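Warehouse and Packing Floor > Automation

Topic: They are automating the snack sorting at our site, what changed for you?

parcelmoth
Posted Friday, 6:40 am

Hello all. I read this board for a long time but I write seldom. English is my third language, so please ask if something is not clear.

I work at Zodthorpe, in the returns and mixed goods section. We are 10 people on the day shift. Mixed cartons come in, we take out the snacks, decide what each thing is, and put it in the right carton for that kind. It is simple work but it is not stupid work. In December the company started a trial with a sorting cell called Janholm. It has taken over the line next to mine. From spring it should also take over part of ours, and five of us will be "moved to exception handling". I have asked what this means and I received three different answers.

My questions are these:

1. If your site did this already, what did your day look like after?

A small example of our work, so that you know what level I am speaking about. Two cartons, one marked for potato chips (薯片) and one for biscuits (饼干), and mixed packs on the table still to be placed.

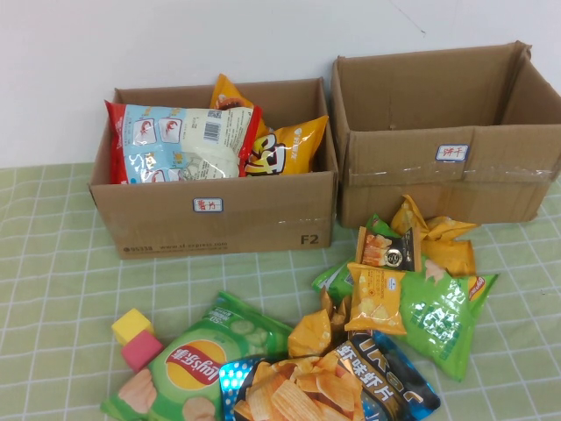
2. Did your pay grade change when the job name changed?

3. Were you trained properly, or did you get a paper to sign?

I am not against the machine. My wrists are not against it either. But I would like to know before I say yes to something.

dockside_lenny
Posted Friday, 7:15 am

Exception handling means you get everything the machine can't do. At our place the easy stuff went to the robot and we kept the leaking, squashed and unlabeled. Same quota per hour as before, for the first month. Then somebody in the office noticed that we were "slower". Get the quota for exceptions agreed in writing before you sign.

Pay grade stayed the same. Title got longer.

tarelka
Posted Friday, 7:52 am

I disagree with Lenny a little. I was at Skurgate when they put in their cell and for me it was better. Before, I lifted and turned all day. After, I was standing at the side station and the items came to me one by one. It was quieter work. I learned to clear the stops and to teach the system a new package, and after some months I got one step up in pay.

But I must be fair — I was one of two people who got this training. The others did not ask, or they asked too late. So parcelmoth, ask for it now.

About your photo: shrimp chips, does this go with potato chips at your site? We had a big argument over exactly this.

parcelmoth
Posted Friday, 8:30 am

Thank you both.

tarelka, you found the sore place. The shrimp chips go in the chips carton by habit. It is not written in any instruction. Our older colleagues know it, and they told us when we were new. The people who set up Janholm had a list of kinds, and shrimp chips was not on the list, so for one week every such bag went to the reject bin. I had to go over and explain.

After this they came with a form and asked us to write down "all rules". We wrote 156 lines. I was surprised myself. Many of them nobody had ever said aloud, for example which yellow pack is puffs and which is biscuits when the film is crumpled and the picture is folded inside.

gridline
Posted Friday, 9:05 am

I'm on the other side of this, I set up picking cells (not Janholm, a different make). I'd like to defend my trade a bit.

A list of 156 rules from the floor is worth more than anything the supplier brings with them. We ask for it every time and half of the sites give us one page written by a manager. Shiny foil is hard. Soft bags lying on top of each other are hard. A flat printed box is easy. If your people can say which items they themselves have to turn over to check, that tells me where the trouble will be.

So I don't agree that the machine side doesn't listen. Often we are not allowed near the people who know.

dockside_lenny
Posted Friday, 9:21 am

With respect, gridline, the worth of the list is my point. Did anyone get paid for writing it? Ours took two lunch breaks. Then the knowledge belongs to the site, and the people who had it are easier to do without.

gridline
Posted Friday, 9:40 am

It should be done on paid time, yes. I won't argue with that. As for easier to do without, I have seen it go both ways and I don't decide the headcount.

parcelmoth
Posted Friday, 12:10 pm

We wrote it in working time, but the quota was not lowered that day, so it is somewhere in the middle.

I asked my shift lead in the break about training on clearing stops. She said there are places on a course given by Dai, the firm that does service for the cell, and she did not know if they are only for maintenance staff. She will ask. I have also put my name down by e-mail, so there is a trace of it.

About the handwriting on the cartons: we write the kind by hand in red on a small label, and reuse the courier cartons. The cell wants printed codes. Now we have both on the line next door, the code for the machine and the red writing for us. The supervisor wanted to stop the red writing and everybody continued with it. It is faster to read when you come with your arms full.

oddlot7
Posted Friday, 1:34 pm

Keep the red writing. When our scanners went down for an afternoon the only cartons we could ship were the ones somebody had marked with a pen.

Also to your question 3: I got a paper to sign, and a video of 7 minutes. The machine was a different model in the video.

tarelka
Posted Friday, 2:02 pm

Good that you sent the e-mail. Ask also who does the job at night. At Skurgate they forgot the night shift, and for a long time every stop after ten in the evening waited until morning. The night people were blamed for the numbers, which was not right — they had no permission to open the gate.

parcelmoth
Posted Friday, 2:25 pm

I did not think of the night shift. They are only four people and one of them is a friend. I will tell him to read this thread before the meeting.

Does anybody have a text for the quota on exceptions that was accepted at their site? I would like to bring a real sentence with me and not only my opinion.

dockside_lenny
Posted Friday, 3:48 pm

Ours, second version: "Items rejected by the cell are not counted toward the hourly target of the person handling them." Took us until the second meeting to get it. I'll send you the rest when I'm off shift.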